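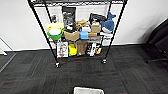
Melon Bars

Byung-chul Shin had promised the school in Kirnden 100 melon bars by two o'clock, and at ten in the morning he had 43.

He counted them again with the freezer door open, which his nephew told him not to do.

"You're letting the cold out," Ji-hoon said.

"I'm counting."

"You counted already."

Byung-chul closed the door. The freezer was a Pitik, older than Ji-hoon, and it hummed louder when it was full. It was the only thing he had kept from the first shop, the one in Brasstead. When he moved he had sold the tables, the sign and the good blender, and paid two men to carry the freezer down a flight of stairs. One of them had asked him what was so special about it. He said it worked.

The new shop was called Geum, and it sold ice cream, shaved ice in June and July, and in the winter red bean buns that never made enough money. Ji-hoon Koo was his sister's son. He was nineteen and had come for one summer, and this was the second one.

"We could make the rest smaller," Ji-hoon said. "Cut the molds in half with a piece of cardboard."

"Then some kids get a big one and some kids get a small one."

"Give the small ones to the small kids."

Byung-chul thought about this longer than he wanted to. Then he got out the cutting board and started on another melon.

The trouble had started the night before. He had made a full batch, the way he always did, with melon, milk, a little condensed milk and a pinch of salt. He poured it, put in the sticks and went home. Sometime after that the plug had worked its way partly out of the wall. In the morning the bottom half of the freezer was fine and the top half was soup, with the sticks lying over on their sides.

Ji-hoon had been the last one to sweep behind the freezer. Neither of them had brought it up.
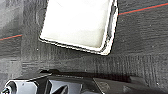 He cut the melon into strips and then across into cubes, and slid the cubes into the blender with the back of the knife. Ji-hoon measured the milk. He was careful about it and bent down to see the line at eye level. When he first came he had poured everything by guessing, and his uncle had made him eat what he made.

"How long do they need?" Ji-hoon asked.

"Four hours. Five is better."

"So if we pour at ten-thirty."

"I know what time it is."

They poured at ten-thirty-five. They had enough molds for the lot, but only because Ji-hoon went to the restaurant next door and came back with a stack of little paper cups. The bars in the cups would be a different shape. Byung-chul looked at the cups and did not say anything, and Ji-hoon started filling them.

When the freezer was packed, Byung-chul pushed the plug into the wall and put a strip of tape over it. Then he put on another strip.

"It was me, I think," Ji-hoon said. "I moved the freezer out to get the broom in. I pushed it back, but I didn't look."

"It's a bad outlet."

"It's been a bad outlet the whole time, though. It never came out before."

Byung-chul washed the knife. In Brasstead, in his first year, he had once left the back door open all night in August and lost everything he had. His own boss at the old place would have yelled, but by then he was the boss, so he just stood in the kitchen and mopped. He had never told his sister about it. He told Ji-hoon now, while he dried the knife, and it took less than a minute.

"All of it?" Ji-hoon said.

"All of it. Strawberry, mostly."

"What did you do?"

"Opened late."

At noon the shop got busy. A woman bought a quart of vanilla and asked if they had birthday candles, and they did not. Two boys shared a shaved ice and argued about who had more of the syrup. Ji-hoon worked the front. Each time there was a gap he looked toward the back, and each time his uncle said, "Don't open it."

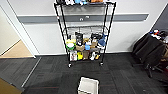

Black wire rack on wheels, by the wall.

At one-thirty Byung-chul opened it himself. He took out one of the cups, pressed his thumb on the top and put it back. Then he called the school.

Ji-hoon could hear only his side. He heard his uncle say the name of the shop, and then say that the bars would be late, and then say no, it was a problem with the freezer, an old one. He said three o'clock. He listened for a while and said that the parking lot would be fine.

"They have a sack race at two anyway," he said when he hung up. "She said it always runs long."

They loaded the coolers at a quarter to three. The bars in the molds came out clean. The ones in the cups had to be peeled, and the paper left a pleated edge all the way around, like the bottom of a muffin. Ji-hoon held one up and turned it.

"These look better than the regular ones," he said.

"They look fine."

"Can I have it?"

"There's exactly enough," Byung-chul said. He took the bar from him and laid it in the cooler, and closed the lid. "Lick the paper. And bring the towels, the road's bumpy."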